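Teaching a shared arm to put a cube in a basket
Part two: table, camera and the first pick
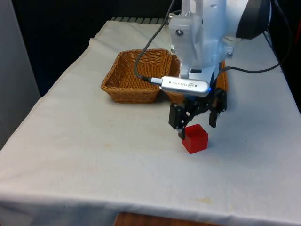 Jalport, April

Part one covered bolting the arm down and wiring the stop button. This part gets you from an arm that moves when you jog it to one that finds a small red cube on a table, picks it up and drops it in a basket. Allow a full Saturday for it. The arm in our workshop is shared between four of us, so the steps are written so that the next person can repeat them without asking.

You will need the arm and two-finger gripper from part one, a RealSense depth camera with its bracket, a plain cloth, a basket, a solid coloured cube and a laptop. Our control program is called Skirnar. It was started by Virgil Jitaru and the copy on the workshop laptop has everything used below.

1. Dress the table

Spread a plain white cloth over the table and pull it towards the front edge. It does not have to be ironed. Ours has creases down the left side and a yellowish-brown stain near the front, and neither has caused any trouble with finding the cube. What does matter is a fold standing up in the working area, as the depth reading will show it as a low ridge. Smooth the middle with your hand and leave the sides to hang.

Tape the cloth to the underside of the table at the corners. If you skip this, the fingers will drag it the first time they come down too low.

2. Fit the camera

The camera goes on the front of the arm, just above the gripper, so that it travels with the hand. Tighten the bracket until you can't turn the camera with two fingers.

Plug in the cable and leave a long, loose arc of it. Before you fasten it anywhere, jog the wrist to both ends of its travel by hand control and watch the plug. If the cable goes tight at either end, give it more slack. Eusebio Valcárcel pulled a connector clean out in February by clipping the cable too close to the wrist, and we waited 11 days for the new one.

Keep the gripper cable on the other side of the arm. The two will tangle if they share a clip.

3. Tell Skirnar where the table is

Open the setup page and choose Table height. Close the gripper, lower it in small steps until a sheet of ordinary paper will only just slide under the fingertips, then press Save. Do this with the cloth on. Repeat it near each corner of the working area. Our four readings were within a millimetre of each other. If yours are not, look for something under the cloth before you start changing numbers.

Next comes the camera offset, meaning the distance and angle between the camera and the fingertips. Run the routine called Hand-eye and let the arm move through its 15 poses. Stand back from the table while it does so and keep the stop button in reach. The routine prints an error figure at the end. Anything under two millimetres is fine for a cube. If you get more than that, check the bracket first.

4. Place the basket and the cube

Put the basket towards the back of the table with its long side running left to right. Set the cube in front of it and slightly to the right. The basket should be empty for the first tests.

Wicker is a bit awkward for this. The weave gives a patchy depth reading, and the rim can come out lower than it really is. We measured the rim with a ruler and typed the height in by hand. Add 30 millimetres on top of that for clearance, and make sure the arm goes up to that height before it goes across.

5. Find the cube

Choose Colour target and click on the cube in the camera view. Skirnar takes the colour from that spot and draws an outline. The top of a glossy cube is often lighter than the front, so click once on each face. If the outline flickers, widen the brightness range and leave the hue alone.

6. The first pick

Set the speed to 10 per cent. Turn on Single step, so that the arm waits for a key press between moves.

Step through the approach. The gripper should stop above the cube with the fingers open. Look from the front and then from the side, and check that there is a finger either side of the cube with a gap at both faces. The linkages on this type of gripper swing the fingertips up or down a little as they open and close, so judge the height from where the tips will be when they meet the cube.

Step down. Stop when the tips are just clear of the cloth. If a finger touches the cloth, raise the pick height by two millimetres and start again.

Close at low force, lift, move across and open. Then put the cube somewhere else and do it all again. Only turn off Single step after five good picks in a row.

Faults we have had

The arm goes to the right place but always a few millimetres to one side: run Hand-eye again.

The cube twists as the fingers close: one finger is arriving first. Centre the gripper before closing.

The camera drops out part-way through a move: almost always the cable. Try another lead before you reinstall anything.

Skirnar picks the wrong thing: Itziar Barroso's red mug was on the table. Clear the table.

Our log for the month shows 318 attempts. Some 15 of the misses were put down to the basket having been nudged after its position was saved, so we now mark its corners on the cloth in pencil.

Part three will deal with two cubes at once. Settings files are in the Pakanitz folder on the workshop laptop. Please save your own under a new name and leave the originals as they are.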